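Washing wool blankets at home?

clula_50 wrote:
Picked up a second-hand wool throw in April and it smells like a shed. The drycleaner in Savine wants 50 dollars, more than I paid for it. Has anyone done one in a front loader?

Nilsuwan wrote:
Yes, plenty of times. Wool cycle, cold water, wool wash, lowest spin. Dry it flat on towels.

dellunow332 wrote:
I wouldn't. I felted a good grey one that way. Bathtub only, and don't wring it.

Nilsuwan wrote:
Was yours on the actual wool cycle? Delicates on my old machine was far too rough.

dellunow332 wrote:
It was the wool cycle. Machines vary.

clula_50 wrote:
Does colour matter? I'm worried about the navy running into the green. Mine is close to this. 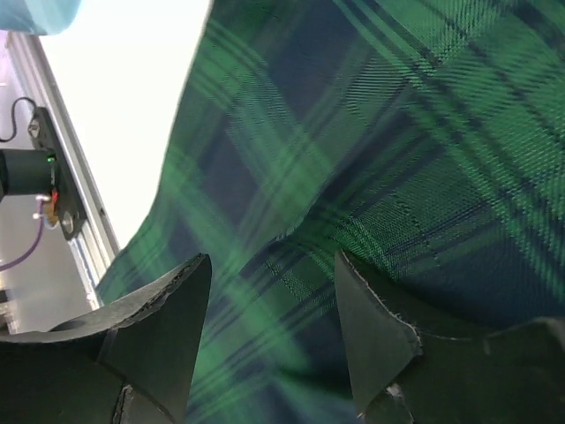

Green and navy plaid, twill weave

Nilsuwan wrote:
Dab a corner with a damp white cloth first. If blue comes off, wash it by itself with a colour catcher.

savine957 wrote:
Have you tried airing it? Two days on the line in the shade fixed mine. Wool doesn't need washing half as often as people think.

dellunow332 wrote:
Agree with airing first. Not in full sun though, the dark colours fade.

clula_50 wrote:
OK, it's going on the line tomorrow. Tub after that if it still smells.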